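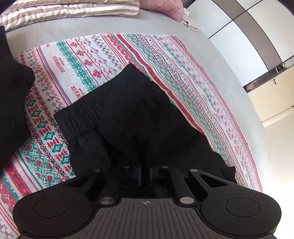 Open day at the Tumitz garment repair hall

Filed under: Out and About > Visits and Tours

Jan 19, 2020

The repair hall at Tumitz opens to the public twice a year, once in June and once in the middle of winter. I missed the summer one, so I took the early bus and got there a little before the doors opened. Admission is free. Coats go on the rail in the entry, and if you have something that needs mending you get a paper tag at the desk and pin it on yourself.

The building used to be a dye works. Elínborg Snorradóttir, who runs the hall now, gave the first tour and kept it to 46 minutes. She started in the sorting room, where clothes come in by the sack from three towns. Anything with a good zipper is set aside even if the rest is past saving. Knitwear goes to a separate room because of moths, and you are asked not to carry wool from one side to the other.

Upstairs are the sewing machines. Most are old Lustska models with metal bodies, and there is one newer Anden that does buttonholes. The Lustskas are loud. When several were running we had to stand close to hear anything. Parts for them are hard to get, and two machines are kept in a closet for spares.

I spent the longest time at the darning tables. Jana Pfeiffer was teaching a basic weave darn on sock heels and let people sit down and try. Her advice was to start well outside the hole, where the fabric is still sound, and to leave a small loop at each turn so the patch doesn't pull when it is washed. Mine came out lumpy. She cut it out and had me do it again with a thinner yarn, and the second one was good enough to wear.

Black clothes got a short talk of their own. Black thread comes in more shades than I had thought - some lean blue, some brown - and a mend that matches indoors can show up badly in daylight. They hold the spool against the garment by the window before threading anything. Faded black cotton is usually mended with charcoal thread.

The lunch room does soup and bread. I had the lentil. Seating is tight after noon, so go early or bring something.

There is a small shop by the exit with buttons, remnants and mended coats. I bought a card of 11 horn buttons and a gray scarf. They take cash only, and the nearest machine is at the station.

Getting there: bus 55 from the station stops across the street. Parking behind the hall is for staff. The stairs to the machine floor are steep and the freight elevator was out of service on the day, so call ahead if you need it.

Print this page
E-mail this page

Related items
Tsai button museum: a short visit
Winter market at the old tram depot
How to wash a wool coat at home
A morning at the paper mill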